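Leave the Fingertips Alone: A Case for Servicing the Linkage First

Jul 29, 2022
Mohsin Marwat

Most maintenance schedules for two-finger grippers are written backward. They open with the pads, because pads are cheap, visible and easy to change, and they put the linkage somewhere near the end under a line such as "inspect periodically." I look after one arm with one gripper, working on front-loading laundry machines, and I have come to think the order should be reversed. The joints should be the first item and the pads the last.

The cell in question is called Vusau in our records. It does one family of jobs: approach a front-loader, find the edge of the door, open it, close it. The door is a poor thing to grip. It swings on a radius, so the fingers have to travel along an arc that the arm only approximates, and the error goes somewhere. On a stiff wrist it goes into the fingers. On linked fingers it goes into the pivots, a small side load each time the door moves through the part of the swing where the programmed path and the real hinge disagree.

A pick-and-place gripper at Pollstead, built on the same pattern, closes on boxes and lets go of them. Its load is nearly square to the pads. It can run on a pad-first schedule for a long time without anyone noticing the schedule is wrong. Ours can't.

What wears

The fingers are machined metal links on a black body. Each joint has a screw and a bushing. The screw holds preload, the bushing carries the motion, and the two get blamed for each other's faults.

A loose screw lets the link rock out of plane. At the tip this looks like a pad that has worn unevenly, and the usual response is a new pad. The new pad sits flat for a while because it is thick and soft, then wears into the same wedge. I have a tin with 5 of these in it, all from the right finger, all with the same corner gone. Four were changed before anyone put a driver on the joint. I changed two of those four myself, so this is not a complaint about other people.

A worn bushing behaves differently. The play is in plane, along the direction of closing, and shows up as a lag between the commanded opening and the real one. On a door that lag matters at one moment only, when the fingers start to take load. The controller sees the current rise late and pushes farther than it should. The arm log records a clean cycle. The door gets a harder shove than anyone asked for.

Neither fault shows in the pads until it is well along. Both show in the joints in two minutes if somebody checks.

What the wrist camera is good for

Our wrist camera was fitted for finding the door. I use it at least as often for looking at the fingers. With the fingers open in a known pose, the two sides should mirror each other closely, and a link that has walked out of line can be picked up from the still without going near the arm. It takes a decent picture and some patience, and a blurred one should simply be thrown away and taken again at a full stop.

The background is worth thinking about too. Glossy machine fronts throw the ceiling lights back at the camera, and a highlight behind a finger can swallow the edge being compared.
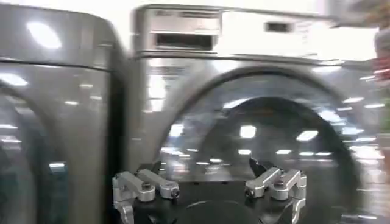
The fingers low in the view, with the round door behind them.
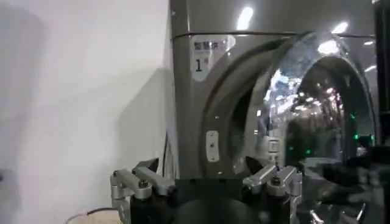 The reference pose

My quarrel with the standard procedure is that it has no reference pose at all. It says to open the gripper fully and look. Fully open is the worst position to judge a linkage in, because the joints are near the end of their travel and the play is taken up against the stops. Everything feels tight there. Half open is better. The links hang on their bushings with nothing to lean on, and a fingertip pushed sideways tells the truth.

The procedure I use now:

1. Stop the cell, lock it out and support the wrist.
2. Set the opening to 70 percent of stroke. It is slightly past half on purpose, since at exactly half our pads hide the lower screws from the driver.
3. Push each fingertip sideways by hand, then along the closing direction, and write down which of the two moves.
4. Out-of-plane movement: remove the joint screw, clean it, refit with fresh threadlocker and torque it to the value on the drawing. Do not nip it up dry.
5. In-plane movement: replace the bushing, and replace the one on the mirrored joint as well.
6. Take a wrist camera still at the same opening and compare it with the last good one.
7. Only now look at the pads.

Step five gets the most argument. Irfan Qureshi, who ran this cell before me and still covers it when I am at Kallport, holds that a good bushing should stay where it is. His point is that every disassembly is a chance to introduce a fault, and he is right about that in general. A screw that has never been out is more trustworthy than one that has been out twice. But the two fingers share one drive. If one side has a fresh bushing and the other is half worn, the closing center shifts toward the slack side, and the arm program assumes the center is the center. We then spend an afternoon touching up the approach position to suit a mechanical error, and undo it at the next service. I would take the small risk of the extra disassembly over that every time.

Where I give ground is on frequency. I used to do the full check every 2 weeks. That was too often, and Irfan's objection applied with full force, because half the play I was finding was play I had put there. The check now runs every 3,000 door cycles, counted by the controller, with the camera still taken in between and no tools used unless the still shows something. Since February, when we changed to that interval, I have opened the joints less and found more when I did.

Threadlocker, and a word on Dimitrov

The Dimitrov sheet that came with the linkage kit gives a torque and says nothing about cure time. It should. A joint that is torqued and put straight back to work does its first few hundred swings on a wet thread, and with the side load these doors give, it can back off a fraction before the compound sets. The preload is then gone for good, and the screw feels locked because it is locked, in the wrong place. Checking it with the wrench proves nothing unless the wrench breaks the bond, at which point the joint has to be done again anyway.

We leave it overnight. If that is impossible, I would sooner run a known slightly loose joint until the evening than service it at noon and run it wet. I realize this looks odd on a job sheet. It has been questioned twice, and both times I let the sheet stand.

Also, mark the screw heads. A line of paint pen across head and link costs nothing and can be read from a camera still if the lens is clean. Use a light color on dark bolts. The marks on our gripper at one time were black, on dark heads, and I will not say who bought the pen.

The case against

There are honest arguments for pads first. Pads touch the customer's property and joints do not. A torn pad can scratch a door in one cycle, while a loose joint takes weeks to do any harm. In a cell with several operators and no dedicated technician, a pad check is something everyone can do correctly, and a joint check is something several people will do badly.

I accept the first part. A glance at the pads belongs in the daily start-up, with the cable check and the wipe of the lens, and it is in ours. What I object to is that the glance has become the service. The pad is the cheapest part of the finger and the last one in the load path, so it records every fault behind it and causes very few of them. Replacing it erases the record. If a pad comes off with a wedge worn into it, the wedge should go in a bag with the finger, side and cycle count written on it, and the joint above should be checked before the new pad is glued.

As for people doing the joint check badly, the answer is to write the check so that it is hard to do badly: one opening, two pushes, one note. Ours fits on a card taped inside the cabinet door. Irfan has added a line at the bottom of it in pencil saying that good bushings should be left alone. I have left the line there, and under it I have written the part number for the pair.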